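4.2 Simulator package under review

We use cookies to improve your reading experience. Accept | Manage settings

The Jatell kit ships with a gripper model, a room builder and 239 surface textures. License for one lab, 6 seats. Install was quick, docs less so. All trials below were run by Robles and Pascual on the stock settings, wrist view only (Figure 3).

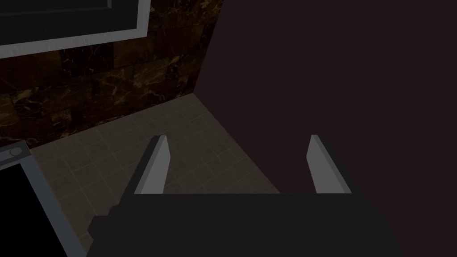

Figure 3. Wrist view in Jatell, fingers open, nothing held. Tiled floor, marble wall, dark maroon panel at right.

Room layouts are random by default. Useful for training, bad for repeat tests; fix the seed first. We rendered 3,000 start poses and dropped 26 where the arm model overlapped furniture. Support at Maren answered teh same day, no patch yet. Lighting presets are few and mostly dim. Price is fair for what you get, compared to Drundusum, wich charges per seat.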